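Bulto Woven Sling, Staff Pattern

Ondero | Historical Arms and Replicas | Item 988

The staff sling is what you get when someone looks at an ordinary sling and decides it should be on the end of a pole. Medieval armies used them on ships and from walls, usually to throw things at people who had walked a long way to be there. Ours throws tennis balls beautifully and, on a good afternoon, in the direction you were facing.

The Bulto is made for reenactors who want something they can swing all weekend. Cords and pouch are braided wool, the shaft is ash, and the release hook is plain iron that will rust if you ignore it. Period correct, we're told.

Care

Wool cords pick up mud, and mud adds weight where you least want it. Take the cords off the shaft, put them in a mesh bag and run a cold wool cycle with no spin. The shaft does not go in. We have had the email.
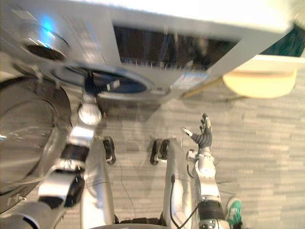 What's in the box

Ash shaft, 54 inches
2 braided cords with pouch
Iron release hook, unfinished
Linseed oil, small tin
Instruction sheet by Wing-sze Tai, who writes with feeling on the subject of standing behind the slinger

Drying and storage

Dry the cords flat, away from heaters. Hung up wet they stretch, and they stretch unevenly, and after that your shots will favor the left until you fit a new set. Oil the shaft every January whether it has been out or not.
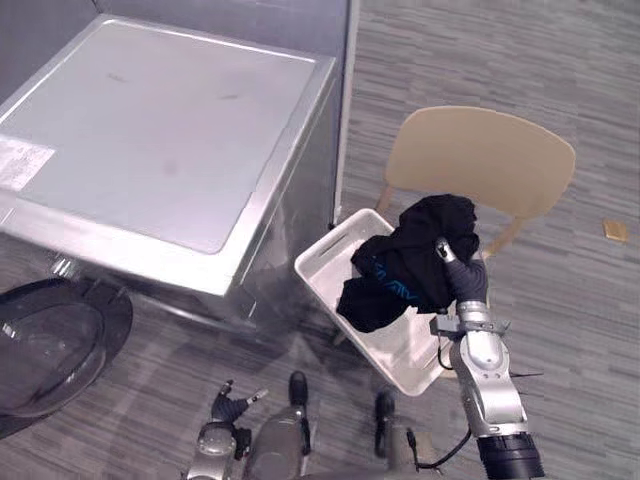

Leave the door open between loads.

Price and delivery

$210, replacement cords sold separately. The longer Ó Ceallaigh shaft fits the same hook. The Odemus pouch does not, despite what the forums say – it was cut for a hand sling and drops its shot early, generally on your own side.

Orders placed by Thu 27 November ship before the holidays.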